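Search this site Enter keywords Go
4 min read
Print | E-mail this page

# Terkcombe rental listings

Hi, and thanks for stopping by! This is a small set of furniture and kitchenware rental listings I put together while I was trying to work out what it costs to fit out a flat in Terkcombe without buying anything. It grew a bit (my spreadsheets always do) and a few people asked for a copy, so I've tidied it up and popped it here.

## What's in it

There are 155 rows, one per listing, from two rental outfits: Prirneo and Husuvham. Prirneo mostly does big stuff like beds, sofas and fridges. Husuvham will rent you nearly anything, right down to the pots, and that's where the kitchen rows come from.

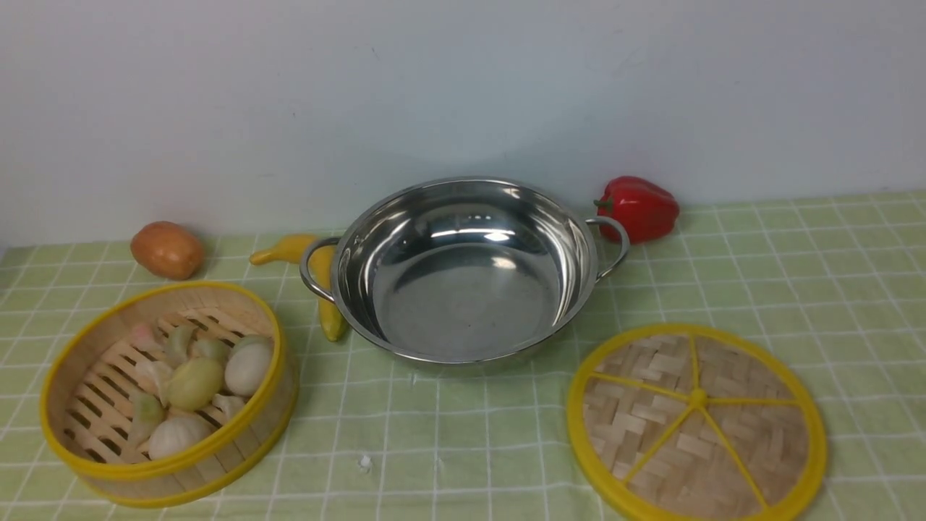 *Stainless steel pot with two handles, red capsicum behind.*

Each row has 11 columns. Most are obvious from the name, but these ones trip people up:

- `monthly` is the price in dollars at the longest term on offer, before delivery
- `bond` is whatever you get back at the end, blank if the listing didn't say
- `min_term` is in months, never weeks
- `colour` is typed exactly as the shop wrote it, so you'll find both "grey" and "gray" and one "greyish"
- `swap` is yes if you can trade the item for another one mid-term

## How I collected it

By hand, in November, with a cup of tea. I opened each listing, copied the numbers across and went over the lot again a week later. Where a price had changed in between I kept the second one.

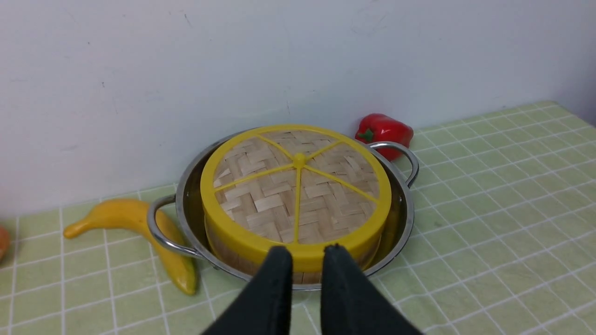

*Bamboo steamer sitting in the pot, banana to the left.*

I've left out office furniture and anything sold as rent-to-own, as the maths is different and I didn't want to muddle the averages.

## Known problems

19 rows have no bond. Please don't fill those in with zero! I did that in my first go and it made Husuvham look far cheaper than it is.

Bundles are a headache too. A "starter kitchen" is one row even though it's a whole box of things, so sort by `category` before you compare anything.
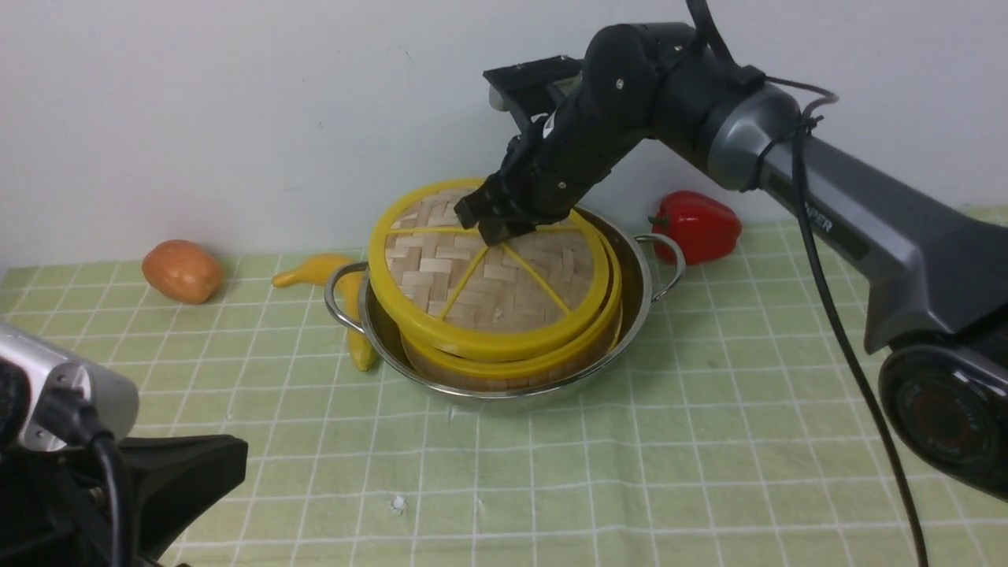

Delivery is the other messy one. Prirneo charges by suburb and Husuvham by floor (stairs cost extra, ouch), so I gave up on a single column and put it all in `notes`. If you've got a neater way of doing it, I'd love to see it.

## Using it

Load `listings.csv` in whatever you like. It's plain UTF-8 with commas, and the notes are in quotes. The Manurung folder holds an older try at the same thing for a different town, with 10 columns and different names, so don't join the two without checking.

Share it and change it as you please, just link back to this page.

Last updated 3/24/24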